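Ask Runska how its sorting arm learned to tell one toy from another and you get a cheerful answer: people showed it. What that means, on a Saturday afternoon, is Thu Võ sitting at a pair of hand controls and steering the arm through the same job until her shoulders ache.

She did 106 runs the week I visited. Of those, 36 were thrown out, mostly for small things - a grip that slipped, a pause that went on too long. "You learn to move the way it likes," she told me. I wrote that down twice, as the brochure says it works the other way round.

The firm's rival, Sirnetti, claims 299 good runs are enough for a new task. Enough for what, I asked, and got a link to a film. In the film the arm tidies one toy in the time it takes to boil an egg.

I don't doubt the work. Võ is quick and patient, and the copying is clever when it comes off. My trouble is with the word "taught". A child shown six times where the ball goes will put a different ball there too. Runska's arm, shown far more often, was still stumped when somebody changed the lighting.

The price list, meanwhile, has been ready for some months. It has a line for the arm and a line for support, and none for the hours Võ puts in.
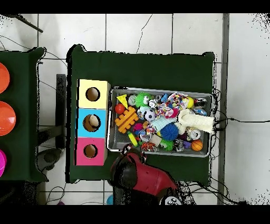
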